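I have a lot of affection for the Sallex arm, so please take this as coming from a friend. In July it dropped the same parcel 13 times and logged every one of them as a success, and Usman Bhutto only found out when he sat down with the log one evening.

The fingers closed, so the software was happy. That was the whole test!
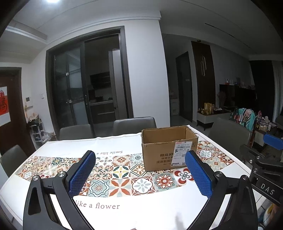

I'd gladly wait longer for a machine that checks whether it is still holding something after it lifts. Ramesh Grewal tells me this would add 3 seconds to each pick, and he says it as if I ought to be shocked. Well, I'm in no hurry, and a wrong log worries me far more than a slow arm.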